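Jadix hand-held gripper kit – review after one term in a school robotics club

I bought two of these kits for our robotics club, which meets after lessons until six in the evening. The students are between 12 and 16 years old. This year their project is soft things: a gripper has to pick up a blanket, fold it and put a toy on top. Last year we did wooden blocks and everybody was bored by the end of September.

The kit comes in one flat box, with the screws in small bags. The manual is good in the first half. In the second half the drawings become too small, and one page shows the left and the right arm in the wrong order. My student Manaia Grimshaw found this before I did, and she wrote the correction in pencil in both manuals. After that the second kit went together in one afternoon.

I want to say something about the linkages. They are the best part. Both fingers move together and stay parallel enough for our work, and there is very little play in the pivots. We had a Turkell gripper before, which was cheaper, but the fingers became loose after a few weeks and we had to tighten it at every meeting.

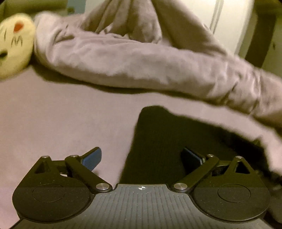 Fabric is much harder than blocks, and the students were surprised by how much. If you come down too flat, the fingers slide over the cloth and take nothing. If you push too hard, you take two layers when you wanted one. The pads that come with the kit are good on plush and on thick blankets. On a thin cotton sheet they are only acceptable. Some people in the Avotiņš student league put a strip of silicone on the tips, and we will try this before the spring round.

The weight is 435 grams on our kitchen scale, without the camera. For me it is nothing. For the youngest ones it is tiring after a long practice, and they change hands often. A softer handle would help – the one in the kit has a hard edge near the thumb.

Two smaller complaints. The dark parts show every bit of dust, so we keep a brush in the box. And the spare pads are sold only in large packs, so a small club pays for more than it needs.

I wrote to the seller, Nostum, about the mistake in the manual. They answered politely and sent a corrected page, but it was the same small drawing again.

Would I buy it again? Yes, for students who already built something simple. For complete beginners I would wait one year. Four stars from me, and the missing star is for the manual and the handle.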